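The Inventory

The lease on the Prerby flat required an inventory at departure. The tenant began with the kitchen, as it held the fewest items. The form had three columns: item, condition, disposition. Under disposition the agent accepted only "retained," "removed," or "left."

The mug tree was entered first. Wood, one post, short round pegs. Condition: good. Two mugs, one teal with a yellow interior, one pink with a dark interior. They had hung side by side since December, the pink one slightly lower. The tenant wrote "two mugs" and then, after a delay, divided the line in two. The form did not allow a shared disposition.

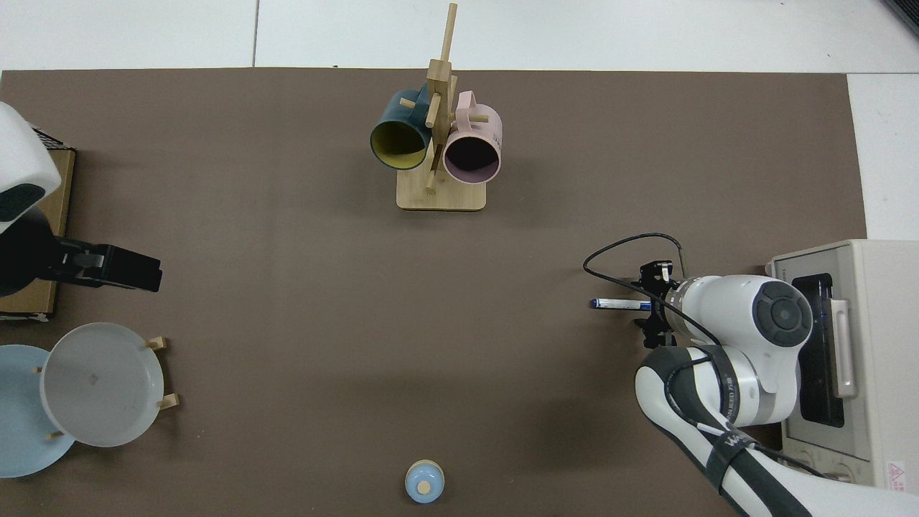 Plates were simpler. One light blue, one white, stored upright in the rack. The white one had come from the market in Carnido and had cost 17, which was too much. The blue one had no recorded origin. Both went under "removed."

The small blue round thing with the wooden knob, a lid by the look of it, took longer. Its jar had broken in the first winter. A lid without a jar is not a container and could not be entered as one. The tenant tried "part," then "spare part," then left the column blank and moved on to the cutlery.

The agent called at 710 Vieira Street on Mar 4, 2021, and checked the form against the kitchen. She asked about the teal mug, marked "left."

"It isn't mine," the tenant said.

She initialed the line. The pink mug was wrapped in newspaper and placed in a box. The lid went in a coat pocket and does not appear on the form.

Comments (3)

stomari597: So who owned the teal mug? Did I miss a line?

gridpaper: Liked the blank column. The market price could go.

M. in the hills: I have a lid like that. Butter dish, no dish.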